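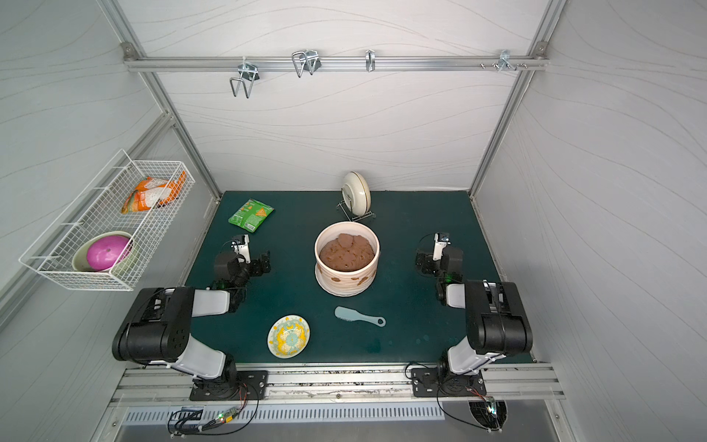

Attachment 1: Cell 2, both arms over the table, pot and brush in the middle

Stitberg Service Desk
Ticket type: Fault / working practice
Site: Rirley staff canteen, back kitchen
Equipment: Lideser two-arm table cell, Cell 2
Priority: Medium
Status: Closed

Reported by site, 07:40
Cell 2 stops when the right arm goes to pick up the blue brush. The arm comes down, waits, goes back up and the panel shows error 37. Pressing resume clears it and then the same thing happens on the next try. Cell 1 is fine on the same job. Started after the June update. We have had someone standing next to Cell 2 for most of the breakfast wash to press resume, and that person is meant to be on the counter by then.

Service desk, 08:15
Thank you. Error 37 is "grip not confirmed". Please check the following and reply with results:
Brush handle is free of grease.
Fingers on the right gripper are tight and not chipped.
Brush is lying flat on the table and not leaning on the pot.
Cell has been fully powered down and back up, at the wall and not only at the panel.

Site, 09:05
Handle washed and dried. Fingers tight, no chips. Brush flat, in front of the pot where we always put it. Powered down at the wall, waited, powered up. Same error, second attempt.

Also please note that the rail along the front needs wiping down again, there are bits on it. The night crew used to do the tables by hand and did the rail with them. Since the cells came in it isn't on anybody's sheet.

Service desk, 09:30
Rail cleaning noted, see below. Please don't use spray on the rail or on the vents under it. Dry cloth only, with power off.
Can you read us the grip force setting for the right arm? Settings, Arm R, Grip, second line.

Site, 09:50
Cell 2 right arm says 245. Cell 1 right arm says 400.

Service desk, 10:10
The update should have kept your saved value. It looks as if Cell 2 went back to the factory one. That is too low for a thin plastic handle. Please set Cell 2 to 300 first and run three pick-ups with nobody's hands inside the panels. If it holds, leave it there. Don't copy 400 across from Cell 1 without asking, as the same setting is used for plates.

Site, 11:25
Set to 300. Three pick-ups, no error. Ran it through the lunch prep pots as well, no error. Left running.

While this is open, two things the kitchen has asked for.

1. The shift leaders can see the settings page but the kitchen assistants can't, and they are the ones at the cell at six in the morning. When it stops they can press resume or phone upstairs. Before, if a brush was no good you picked up another one. Could they at least view the settings?

2. The new rota assumed one person could look after both cells and do the counter. That works when neither is stopping. It did not work this week, and the counter queue went back past the tray racks.

Service desk, 13:00
On 1: view-only access for assistants is possible and has been switched on for Rirley. Changes still need a shift leader's code.
On 2: staffing is for the site to decide, but we have passed it to Ayala, who handle the rollout, with the stop log from Cell 2 so they have the real number of interruptions in front of them. They have asked that the second person stays on the breakfast wash until the log has been clear for a full week.

Cleaning: front rail added to the end-of-shift sheet for both cells, dry cloth, power off. Ten minutes has been allowed for it and it is to be counted as work time.

Site, 15:20
Access works. Sheet is up on the wall. Second person stays on mornings for now. Happy to close.

Resolution: Right arm grip force on Cell 2 reset by update, corrected from 245 to 300. Cell 1 left unchanged.
Follow-up: Ayala to review breakfast cover with the site once the log has been clear for a week.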